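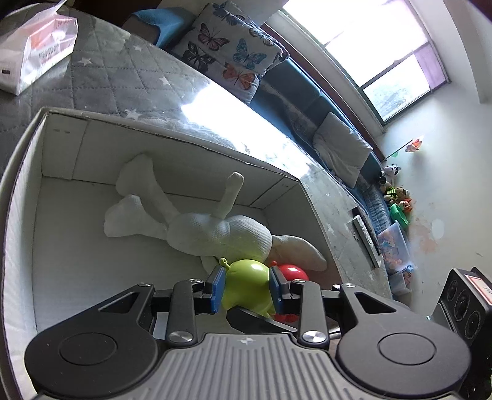

Figure 1. Hand-held gripper over an open cardboard box, with a green balloon between the two blue jaw pads and an off-white stuffed toy behind.

Reading time: 4 minutes

4. The Brulell collection service in household use

4.1 Scope of the service

Brulell is offered to laboratories that need demonstrations of everyday handling but have no staff or rooms to record them. The client sends a written task list. The supplier finds the homes, trains the operators, and returns recordings made with hand-held grippers, together with a log of each attempt. No robot arm is used at this stage. The smallest order is 200 demonstrations and the largest we were quoted for was 1000; we ordered the former, under the terms in force on 1 September 2024.

Our review covers the service as delivered. We did not test the hand-held devices as products in their own right, and nothing in this section should be read as a rating of their makers.

4.2 Task list and objects

The task list asked for small items to be picked up, moved and put down on ordinary furniture, and for items to be handled inside open containers. We asked for rounded objects with smooth surfaces to be included. Light objects of this sort tend to roll or slide when one finger arrives before the other, and a policy trained only on blocks and cups has little to learn from in such cases.

The box tasks (Figure 1) were the harder of the two groups for the operators. The walls limit the angle of approach, and soft objects lying next to the target are easily pushed along with it. The supplier's guidance told operators to bring both pads level with the widest part of the object before closing. We consider this sound advice, although it was placed in an annex where a new operator might well miss it.

4.3 Sessions with more than one device

The table tasks allowed two devices to work over the same surface. This option is priced separately, and we had doubts about its worth before the trial began.

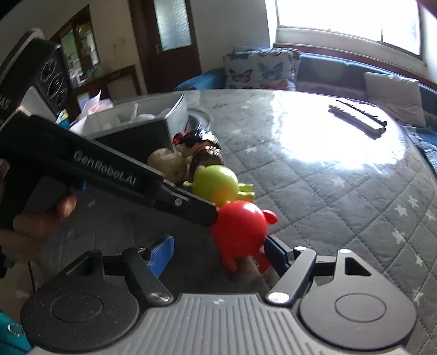 Figure 2. Table task with two devices in view. A red toy figure stands between the fingers of the near gripper; a second hand-held gripper device, lettered GenRobot.AI, reaches in from the left.

The main difficulty is one of shared space. Each operator has to leave room for the other, and the second device may hide part of the object from the first. In Figure 2 the end of the second device is at the left side of the toy, while the right pad of the near gripper is beside its lower right side. Views of this kind are useful for training - a domestic robot will often have to work near a person's hands - but they need a label of their own. The first delivery had none, and single-device and two-device attempts were stored together. The supplier corrected this on request.

4.4 Lighting and surfaces

We had asked that the rooms be left as they were. Strong daylight through the windows is present in both figures, and in Figure 2 a large white reflection spreads over part of the tabletop. We kept such recordings in the training set. Clients who want even lighting should say so in the task list, as the standard terms do not mention it.

4.5 Assessment

For a group of our size at Nilwood, the service was good value for the single-device tasks. We would order the two-device option again only with the labelling agreed in writing. The attempt log should also record failed attempts in the same detail as successful ones, a point which remains open with the supplier.

Reader comments (2)

Omolara Amadi: Could the authors say whether the log gives a reason when an attempt is marked as failed? We had a similar order placed through our Vustitz office and received only a yes or no for each attempt.

Kristof Kuipers: Section 4.3 is helpful. I should have liked to see the price of the second device set against the number of usable recordings it produced.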